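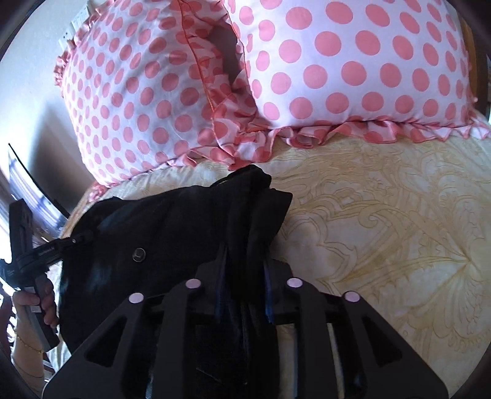
Spotty pillows with the frill, cream and gold bedspread.

Staying at Hasska - your questions

Last updated September 3, 2023. Bianca Pană does most of the replies, Lenuța Matei does the rest. Read this first please, we get the same ten emails every week.

When can I check in?

From 2 in the afternoon. Earlier if the room's done, but we can't promise. You can leave bags in the hall from breakfast time onwards. Put your name on them. There are labels on the hook by the door, and a pen if someone hasn't walked off with it.

What if I'm arriving late?

Fine, tell us. Up to 9 in the evening someone is in. After that you need the key box, code goes out by text the same day. No text? Ring. Don't email, we won't see it till morning.

When do I have to be out?

Mid-morning, time is on the card in your room. If you want an extra hour ask the night before. In July the answer is usually no, sorry.

How do I pay?

Card or bank transfer. Cash is OK for the balance but not the deposit. Deposit is one night. Balance on arrival.

Can I get my deposit back?

Cancel 18 days or more before you arrive - yes, all of it. Less than that, we keep it unless we manage to relet the room. If we relet we send it back, takes about a week, sometimes longer if your bank is slow. Moving your dates is free once. Second time counts as a cancelation.

What's the weekly rate?

225 for the week for the small single at the back, breakfast not included. Doubles are more, ask for the current list. The single has no view to speak of, unless you like the neighbour's plum trees. Quietest room in the house though.

Is breakfast included?

In the doubles and the family room, yes. In the small single it's extra. Bread, cheese, eggs, tomatoes when there are some, jam, coffee, tea. Eggs are cooked to order so give Lenuța a minute. No bacon most days.

I'm vegetarian / vegan / coeliac.

Vegetarian no problem. Vegan - tell us two days ahead and we'll get the oat milk in. Coeliac, be honest with yourself about a kitchen that bakes its own bread. We can keep a separate pan and buy in crackers but there is flour about. A few guests bring their own loaf and we put it in the freezer for them.

Can I use the kitchen?

Not the main one. There's a small one on the landing with a kettle, two rings and a fridge. Label your food. Anything without a label gets thrown out when we clean the fridge.

Are the beds hard or soft?

Medium. The ones upstairs are a bit softer than the ones downstairs. Say if your back is bad and we'll put you down. Spare blankets in the wardrobe, top shelf.

I'm allergic to feathers.

Tell us when you book, not when you get here. We'll make the bed up with the other kind.

How often do you change the sheets?

Every new guest, obviously. Then once a week on longer stays. More often if you ask. Towels, leave them on the floor if you want fresh, on the rail if you don't.

Can I wash my clothes?

Yes, one load a week free, after that a small charge. Give it to us in the morning, back next day, weather allowing - we dry outside. No ironing service but you can borrow the iron. Not on the bedspread please. Board is behind the bathroom door.

Do you take dogs?

One small to medium dog, downstairs rooms only. Not on the beds. Bring its own blanket. No cats, our own one won't have it.

Children?

Very welcome. Cot is free but there's only the one so book it. High chair same. The stairs are steep and there is no gate at the top, so think about that with a toddler and ask for downstairs.

Is there wifi?

Yes. Good in the breakfast room, OK in most bedrooms, poor in the small single. Password is on the card. If you've a video call to make use the breakfast room once the tables are cleared.

Parking?

In the yard, free, first come. If it's full use the street, also free, but fold your mirrors in, the bread van takes that corner fast. Motorbikes can go under the roof at the side.

How do I get to you from Povico?

Bus from the main square, get off at the stop after the church, then walk back a little way. Blue gate. Last bus is earlier than you'd think and earlier again out of season, so check the timetable on the day. We can order you a taxi. Satnavs send people up the farm track. Ignore it and stay on the main road until you see our sign.

Is there anywhere to eat nearby?

Zidton, five minutes on foot, does soups and grills and closes early. Hosoda is further, nicer, you'll want to book. We do an evening meal in the house if at least four people want it, ask by midday.

Can I smoke?

Garden only. Tin by the bench for the ends. Not out of the window, we can smell it.

Is it noisy at night?

Not really. Quiet from ten. Cockerels from about five in summer and there's nothing we can do there, they belong next door. Earplugs in the hall drawer, help yourself.

Is it warm in winter?

Radiators in every room, you can turn them up and down yourself. Please dont leave the window open with it on full.

Are you accessible for a wheelchair?

Partly. One step at the front, we have a ramp for it. One downstairs room has a wide door and a walk-in shower, but the shower has no seat. Send us measurements if you're unsure and Bianca will go round with the tape.

I left something behind.

Email with what it was and which room. We keep things for three months. Posting is at your cost. Phone chargers go in a box, there are dozens, describe yours well.

Something not on here?

Ring between breakfast and lunch, or email and give us a day or two. If it's about a booking put the dates in the subject line.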